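Week 4 notes: the two-bin sort

Hi all, notes from Monday, plus what I'd like done before the next lab. We're still on the Famlow exercise, so keep last week's sheet handy.

What we covered

Joint moves versus straight-line moves. A joint move gets the arm there quickest, but the path in between can swing a lot wider than you'd guess. I use joint moves for the long trips and save straight lines for going in and out of a bin – most of you had it the other way round in your first drafts!

Waypoints. Please name them properly. I opened one program with 14 points called "new", and I'm still recovering.

Speed

Start slow. Once the path looks good, bump it up a little at a time and watch the elbow as well as the gripper. The orange bin is on the left and the yellow one on the right, so the gap between them is where you'll be tempted to floor it. 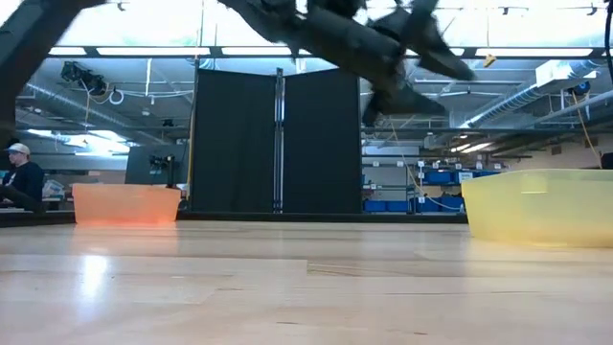
For next time

Finish your Plallel file and add a 3000 millisecond pause before the first pick. Then write me a paragraph on which moves you changed and why. The 2021 handout has a worked version if you get stuck, but ignore its bin colours.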